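Workshop Tips from the Gukwood Robotics Club: Setting Up a Practice Kitchen in Simulation

Our students spent June teaching a simulated robot to work in a kitchen, and we loved it! Ohemaa Zakaria keeps the club notebook, and these are the tips we go back to most, cleaned up for the other teams heading to the Nillunstead meet.

Start with an empty gripper

Before you go after any object, drive with nothing between the fingers and get used to the view. Our room has dark marble and a pale window frame, so the frame makes a great landmark when you lose track of which way you're facing (we all do, constantly). Open, close, turn, back off, and do it again.
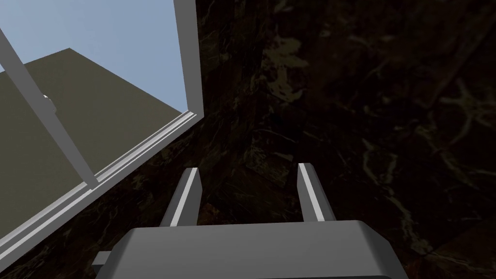

Pick one target and say it out loud

Crowded counters are where the fun starts. The driver names the object, the spotter repeats it, and only then does the arm move. See-through plastic is tricky when there's another container right behind it, so come in slowly and look from a second angle. And yes, the wrist view can be upside down! Give new drivers 3 short turns with it before you start a timer.
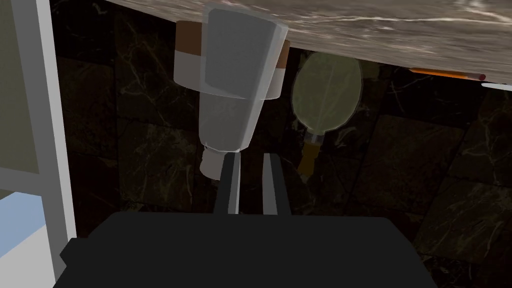 The white bottle by its cap end, with the pencil farther over.

Two arms, two jobs

Keep one student on each arm at first. Call "left" or "right" before every move, and watch anything long and thin, as the far end swings a lot wider than you'd think. We switch to the room view for this part.
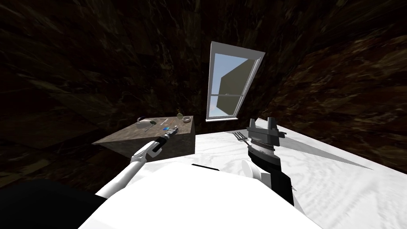

Both arms out over the tables, fork at the far edge.

Line up before you reach

Stop short, center the finger on the neck of the bottle, then go in gently. Garrido's team at Prodirdale got so much smoother once they did it this way, and so did we.
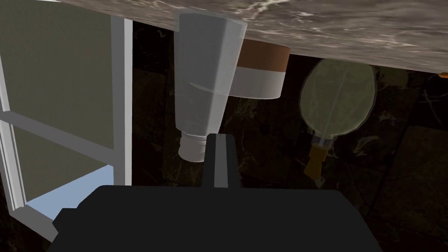
Save every run, even the clumsy ones. We have 3,000 in the folder now, and new members learn a ton from watching the misses. Name the files by task and driver, and write down your speed setting too (ours sits at 70 percent for practice).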